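La table est enfin à moi

Bon, je vous avais promis des nouvelles de la table en janvier, et puis j'ai traîné, comme d'habitude. Vous vous souvenez peut-être de l'état dans lequel je l'avais laissée : une pile de courrier, les bocaux vides de l'automne, un sac de terreau (oui, sur la table où on mange) et tout ce que Bakari pose « juste deux minutes » en rentrant. Bakari Magesa, mon coloc, mon ami, le roi des deux minutes qui durent trois semaines !

J'ai commencé à quatre heures de l'après-midi avec un thé et la radio. Le courrier, ça va vite quand on accepte de jeter les catalogues. Les bocaux sont descendus à la cave, sauf trois que je garde pour les lentilles. Et après, j'ai lavé le plateau dans le sens des veines, à l'eau tiède avec un tout petit peu de savon noir, 500 ml d'eau, pas plus, sinon je finis toujours par en mettre partout.

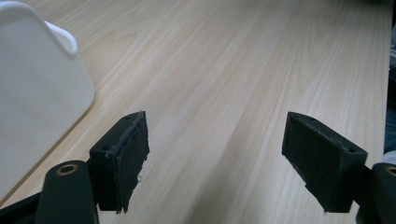 Le bois clair, ses veines en diagonale, et un récipient blanc à anse dans son coin.

J'adore ce bois pâle avec ses bandes un peu plus dorées, j'avais complètement oublié qu'il accrochait la lumière comme ça. On l'avait trouvée à Hurnen, chez un monsieur qui vidait la maison de sa tante, et on l'avait remontée à deux dans l'escalier en se disputant à chaque palier.

Le récipient blanc, je ne sais pas encore où le mettre. Sous l'évier il n'y a plus de place, et sur l'étagère il est trop haut pour moi. Si vous avez des idées, je prends !

La prochaine fois je m'attaque au tiroir à couverts. Il y a dedans quatre tire-bouchons et on ne boit presque pas de vin.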